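17 December 2019

Rules for people who hold grippers

Grilier has a new good practice sheet for handheld gripper work, and I have now read it twice. It runs to 70 points. I would keep 10.

My trouble is with point 3, "the work area shall be free of irrelevant objects." Irrelevant to whom? A robot that has only ever met a bare table is going to have a bad day in my kitchen. Ívar Hjaltadóttir at Kastilen told me in November that their people clear everything between takes, and I asked what that had bought them. He said a tidy log.
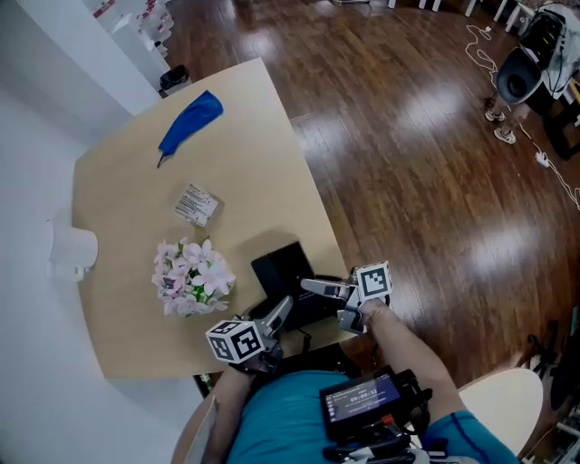 Then there is the matter of cables. The sheet gives them one line, somewhere near the end, after a full page on file names. I'd put cables first, with a word about where feet go – a person with both hands full can't catch much.

I also don't believe the 600 takes per task. Sernar uses the same number and so does Thorlacius, and I suspect they copied it from each other. If there is a test behind it I would like to read it.

The part on checking the markers before each session is good. Keep that. The sign-off form can go in the trash, and I've written to Grilier to say so. No reply yet.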